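Station Operator, Order Assembly (Two-Arm Cells)
Zatstead Distribution, Pusano site
Department: Order Assembly, Yusof Building
Reports to: Begoñe Tejada, Manager of Station Operations
Status: Full time, hourly, benefits eligible
Openings: 14
Posting closes: end of December, or when all positions are filled

Posting summary

Zatstead Distribution invites applications for the position of Station Operator at its Pusano site. Station Operators run and supervise the two-arm cells that handle small retail orders, chiefly candy, snacks, toys and other light packaged goods. The position replaces the former classification of Hand Packer in the Yusof Building. Hand Packers currently employed at the site may apply under the internal terms set out below, and their applications will be reviewed before those of outside candidates.

Background

Small orders at Pusano have been packed by hand since the site opened. The work is repetitive, and a large share of it is spent on bags: opening them, filling them, taking items back out when an order is changed, and setting upright the ones that have fallen over. Over the past year the department has moved part of this work into enclosed cells equipped with two robot arms each and controlled through the Notix station software.

The cells handle boxed goods in regular sizes with little help. Soft packages and paper bags are harder. A bag changes shape whenever it is touched, handles catch on fingers, and the position of an item inside a bag can be difficult to judge from outside. For these orders an operator guides the arms from a console, using a fixed view of the cell and the views from the wrist cameras. Recordings of guided orders are kept and used to improve the arms' unassisted handling.

The department expects guided work to remain the larger part of the job for bagged orders. Applicants should understand that the proportion will shift as the software is updated and that duties will be revised accordingly.

The work at the station
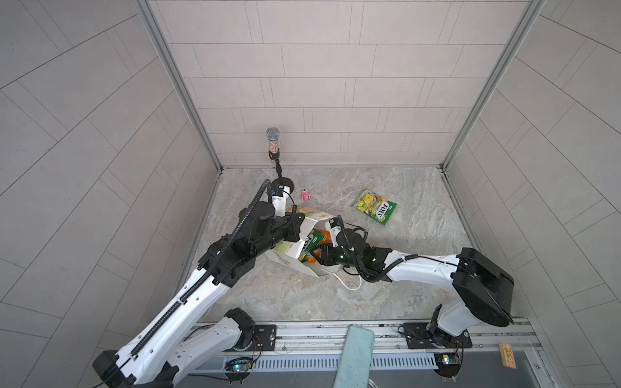
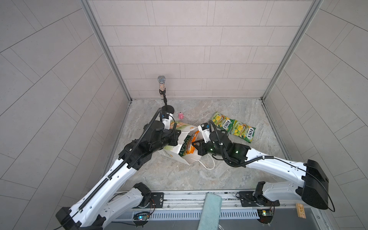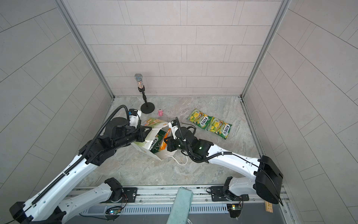 Wrist camera view, inside a paper bag: 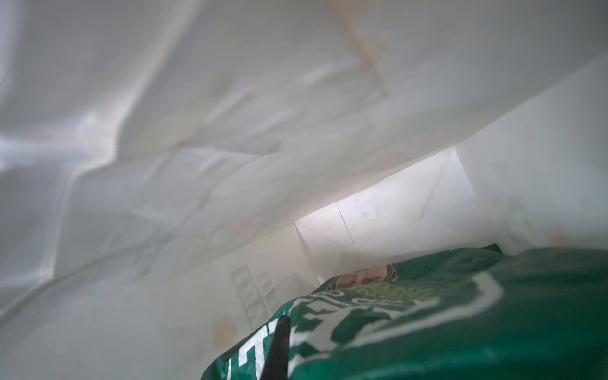
Principal duties

The Station Operator will:

Guide the left and right arms through orders that the software has flagged for assistance, including orders packed in paper bags, pouches and folding cartons.

Decide when an order should be completed by the arms, when it should be finished by hand, and when it should be set aside. The operator's decision stands for the remainder of the shift and does not require a supervisor's approval.

Inspect packaging before an order is released. Torn or stained bags are to be replaced.

Enter a short written note for each order that could not be completed. Notes should say what was tried with each arm and at what point the attempt was stopped. One or two plain sentences are sufficient.

Carry out start-of-shift checks on the grippers, cables, indicator lights and floor of the cell, and wipe down the floor between order groups.

Stop the cell and follow lockout procedure before reaching past the front rail for any purpose.

Take part in a review with the engineering group, held once per shift rotation, at which recordings of difficult orders are played back and discussed.

Pack by hand when a cell is out of service.

Shifts and rotation

The cells run on two shifts. The early shift begins at 6:00 a.m. and the late shift at 2:30 p.m. Operators are scheduled at the console for no more than five hours in any shift. The remaining time is assigned to hand packing, replenishment, inspection and notes.

The limit on console time was adopted at the request of employees who took part in the first trial of the cells. Several reported eye strain and stiffness in the neck after long periods at the screen, complaints that differ from the wrist and lower back problems associated with hand packing. Adjustable chairs and a second screen have been added to each console. Operators are asked to report discomfort early, and a request to be moved off the console during a shift will be granted without a medical note.

Changes affecting current employees

The department recognizes that the introduction of the cells has raised questions among packing staff, and wishes to state the following terms plainly.

The Hand Packer classification will close once the positions in this posting have been filled. Employees who do not wish to become Station Operators may transfer to Receiving or Returns at their present rate of pay and with their seniority intact.

Employees who accept a Station Operator position will be placed on the operator pay scale from the first day of training. Any employee who finds the work unsuitable may return to a non-console position within the training period and will keep the rate held before the move.

Individual packing rates, as posted at the end of each line, will be discontinued. Output at the cells is measured for the station as a whole. The software records arm movements, camera views and completion times. It does not record the operator's face or voice, and station recordings will not be used as the basis for discipline except where a lockout procedure has been ignored.

Some of what packers value in the present work will be lost. The lines are sociable, and console work is quieter and more solitary. Consoles in the Yusof Building have been placed in facing pairs so that operators may speak with each other during a shift, and the department remains open to other proposals regarding the layout.

Qualifications

Required:

High school diploma or equivalent, or comparable work experience.
Ability to read and write short reports in English.
Good near vision, with or without correction, and the ability to distinguish indicator colors. Applicants with a color vision deficiency should contact the department, as alternative displays can be arranged.
Ability to stand or sit for extended periods and to lift cartons during hand packing assignments.
Patience with slow and exact work. A bagged order may take an arm several attempts, and an operator who hurries will generally take longer.

Preferred:

Experience in packing, grocery bagging, food service, sewing or other work with soft materials.
Experience with remote equipment of any kind.
Willingness to assist in training new operators.

No background in programming or engineering is required. Experience with video game controllers is welcome but carries no additional weight in selection.

Training

Training is paid and takes place on site. New operators begin with boxed goods and single-arm movements, proceed to two-arm work with loose packages, and finish with paper bags. The final stage includes practice with the wrist view alone, as the fixed view is of limited use once a gripper has entered a bag. Trainees work beside an experienced operator throughout and are not assigned to a cell alone until both the trainee and the trainer have signed the station record.

Selection process

Applicants will be invited to a short interview followed by a practical session at a training cell. The practical session consists of two exercises and is not scored for speed. Interviewers will be looking for careful handling, attention to the second arm while the first is in motion, and a willingness to stop and ask. Applicants may request a visit to the Yusof Building before deciding whether to apply. Visitors must wear closed shoes and check in at the front desk.

How to apply

Application forms are available at the Pusano front desk, in the employee break room and through the Zatstead careers page. Current employees should write "internal" at the top of the form and include their department and shift. Outside applicants should attach a résumé and the names of two references. A cover letter is optional.

Questions concerning duties, schedules or accommodations should be addressed to Begoñe Tejada, Station Operations, Yusof Building. Questions concerning pay scale placement or transfers should be directed to Human Resources.

Zatstead Distribution considers all qualified applicants without regard to race, color, religion, sex, national origin, age, disability, veteran status or any other characteristic protected by law.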